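Llevo un par de inviernos aceitando tablas y encimeras con el Kelar mate, y esta es la parte de la guía que más me preguntan: preparar la mesa y dar la primera mano.

## 3. Lijado y primera mano

1. Vacía la mesa y quita el polvo con un cepillo blando (¡nada de agua todavía!).
2. Lija a favor de la veta con grano 300. Yo uso las hojas Hollex, pero cualquiera buena te sirve. 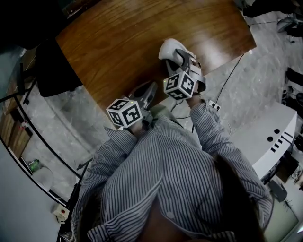

*Fig. 1. Mesa de madera y camisa de rayas con las mangas largas.*

3. Remángate antes de abrir la lata, que el aceite no sale de los puños.
4. Vierte un chorrito y extiéndelo en capa fina. 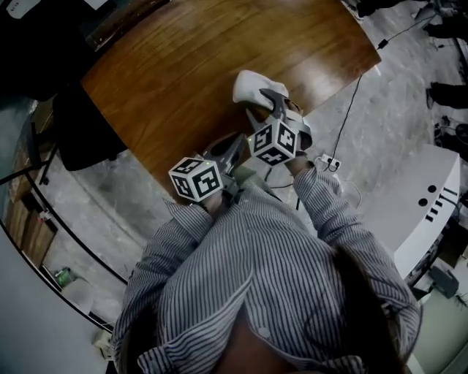 El aceite sobrante hay que retirarlo antes de que se ponga pegajoso. Yo tiro de un trapo blanco, como el que se ve sobre la madera, porque enseguida noto si sigue saliendo color. Insiste en los cantos, que siempre se me olvidan.

> **Precaución:** extiende los trapos usados al aire libre hasta que sequen. ¡Hechos una bola pueden arder solos!

5. Deja secar 6 horas con la ventana abierta y repasa con grano 600, muy suave.

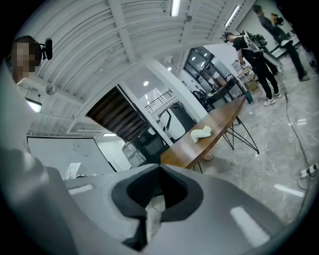

## 4. Segunda mano

Igual que la primera, pero con la mitad de aceite. En enero, con el frío, yo espero un día más.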